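4.2 What the simulated sidewalk runs do and do not show

The student teams in the spring course were given one task: write a controller that takes a delivery robot along a city sidewalk, over a crossing and on to a goal point, using only the forward view. All runs took place in the simulated downtown map supplied with Cludance. Each team had 28 runs on the public route before the final trial in June. We report the scores in full, but we do not think they should be read as evidence that the controllers can handle a sidewalk. They are evidence that the teams learned this one.

The team led by Lilibeth Layug (entry name Vultutar) trained a small network to split the view into ground the robot may use and everything else, with 900 hand-labeled views as training data. Paving, curb and road were separate labels. Street furniture was lumped together, so a bollard and a fire hydrant meant the same thing to the planner.
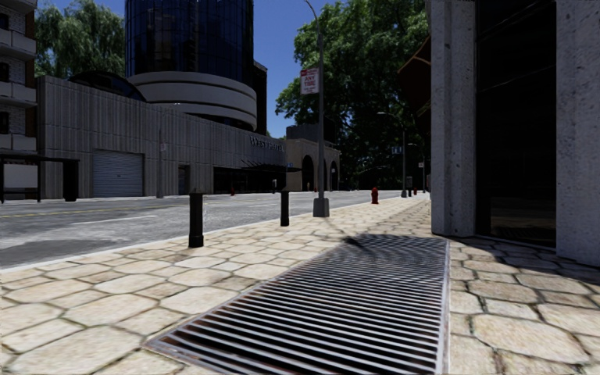 Grates were the first point of disagreement. Layug's team labeled them as paving, on the ground that people walk over them. Ciarán Nic Giolla's team (entry name Ceser) labeled them as obstacles and accepted the longer path. Neither choice cost anything in the score, which counted only collisions and time. A real robot with small wheels might well care, and a benchmark that cannot tell these two choices apart is a weak one.

Crossings were handled with a simple rule in both entries: find the stripes, line up with them, drive until the far curb. Tomás Tully, who graded the code, noted that neither team checked the traffic signal at any point. The written reports describe the crossing step as "solved." We would call it untested, as the public route had no moving traffic.

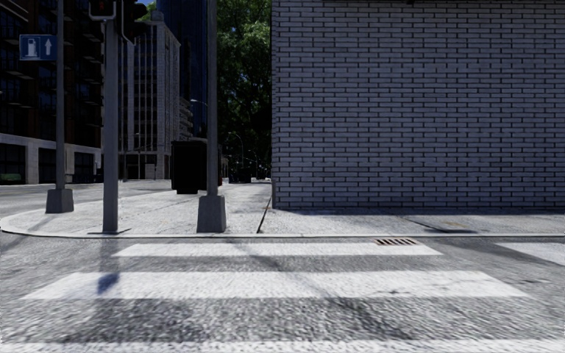 Figure 3. Crosswalk in the simulated map, with the far curb, a storm drain grate and a signal pole at the corner.

Shadows deserve more attention than the teams gave them. The sun position was fixed for all runs, so a pole shadow across the stripes fell in the same place every time. When we moved the sun for a private check, the Ceser controller stopped short of the curb and stayed there until the time limit of 300 seconds. The team had seen no sign of this in its own logs — and had no reason to, given the setup we handed them.

Long straight stretches gave the best scores and, in our view, tell us the least.
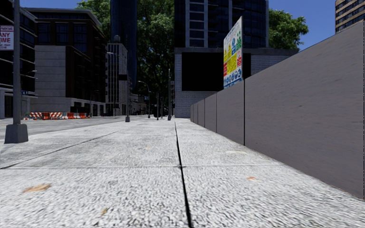

With a wall on one side and a road on the other, holding a fixed distance from the wall is enough. Ashton Trevaskis wrote a baseline of 340 lines that does just that, with no learned parts at all, and on the straight section it finished ahead of both entries. It failed at the first corner. The student reports compare their controllers with each other and leave the baseline out, a habit we should have corrected earlier in the term.

Next year's course will vary the sun position and keep part of the map hidden until the trial. Whether that is enough to separate learning from memorizing is an open question, and we expect the scores to drop.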